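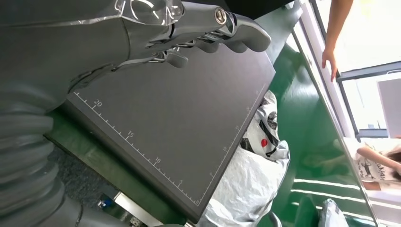
A gray hand above a dark board with a ruler along its edge.

Filed under: Short Stories, Home & Moving

Béla Szekeres had lived at 263 Kencombe Road for so long that the agent, a patient young man named Nimal Jayawardena, had to be shown the house twice, once for the rooms and once for the stories.

"And this is the pantry," said Béla, on the second time around, "where Ottó Boros got himself locked in at my wedding, and ate most of a ham before we missed him."

Nimal wrote down *pantry*.

They sat in the kitchen afterward with coffee and the last of the plum cake. The apartment in Mirley had one bedroom and a balcony just wide enough for a chair - two chairs, if the people in them were fond of each other.

"You could wait until July," Nimal said kindly. "Prices may hold."

Béla looked out at the pear tree, which leaned on the fence the way it had always leaned, and thought of Ottó, who lived one floor below that balcony and still cheated at cards.

"Would they let me have a pear tree in a pot?" he asked.

Nimal didn't know, but he took out his phone right there at the table and called to find out.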